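Hakari: a word list of clothing and textile terms

Version 2, released Apr 28, 2018
Maintained by Elvia Zamudio and Kamran Rizvi

What is it

Hakari is a plain text word list for people who translate or catalogue clothes. It has 1059 entries. Each entry gives an English term, a short meaning in everyday words, and the Spanish and Greek terms where we could find them. The Greek part was written by Marina Tzanetos and is less complete than the Spanish part.

We started the list when we translated the shop catalogue of Manolakis and saw that the same kind of knitted cloth had three names on one page. General dictionaries helped us with colours and sizes, but very little with knitting.

Files

terms.csv: the full list, one entry per line, UTF-8
sources.txt: where each meaning comes from
rejected.txt: terms we took out, with a short note for each
check.py: looks for double entries and empty fields

Columns in terms.csv

id: a number which does not change between versions
term_en: British spelling, singular
meaning: one sentence, at most 90 characters
term_es, term_el: may be empty
group: one of fibre, knit, weave, garment, care
sure: yes or no

The column "sure" is important. If it says no, only one of us has checked the entry, and you should ask a second person before you print it.

Notes on the group "knit"

The word "rib" gave us the most work. Some writers use it only for a true rib stitch, and others for any knitted surface with fine lines. We kept both meanings under separate ids. Please do not join them again. 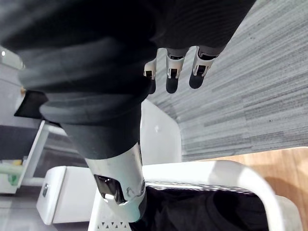
Dark knit with fine ribbing, see the entries under "rib" and "fold".

"Jersey" is also there two times, once as a cloth and once as a garment. The script will report it as a double entry. You can ignore this message.

How to use

Run python check.py terms.csv after every change. The script needs Python 3 and no other package. In a spreadsheet program, choose the comma as separator and set the id column to text.

Known problems

The group "care" follows British labels only.
About 700 entries have no Greek term yet.
Plural forms are missing, also where the plural is irregular.

Corrections

Please send one correction per message, with the id and your source. Cherry Mae Quiambao reads the messages for the group "garment", and Kamran reads all the others. The next version is planned for December.

Licence

CC BY 4.0. Please name the list and the version.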